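Scroll wheel jumps back up when scrolling down
Posted by Radek Procházka, 09/05/2019

My mouse has started scrolling the wrong way. I turn the wheel down through a long spreadsheet and every few clicks the page hops back up two or three lines. Buttons and pointer are fine. Same behavior in the browser and in the text editor. I reinstalled the driver and moved the receiver to another port. Is this worth repairing, or is the wheel sensor finished?

Muthu Pillai
Mine did that. Bought a new one. They don't last.

Edith Sotelo
Test it on a second computer before opening anything. If the fault follows the mouse, it is almost certainly the encoder, the small part that turns wheel rotation into two pulse signals. The computer reads direction from which signal arrives first. Dirt or worn contacts make one pulse late or drop it, and a downward click gets read as an upward one.

Most cheap mice use a mechanical encoder. Take out the battery, open the shell, and put one small drop of contact cleaner into the encoder — not on the board around it. Turn the wheel 20 full turns each way, then let it dry overnight. Mine was good for 104 days after the first cleaning, and less after the second. At that point the encoder has to be desoldered and replaced. Measure the height of the old one first, or the wheel will sit too low.

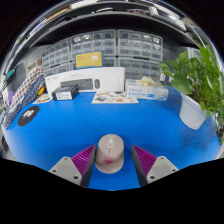
Encoder access depends on how the shell comes apart, and the screws are usually under the feet or the label. Warm the feet slightly and lift them from one end so they can go back on. Check the top as well. On a mouse like this pinkish-beige one, with a glossy white section around the wheel, the white part may be a separate trim piece held by clips, so try it gently with a plastic pick and stop if it doesn't move.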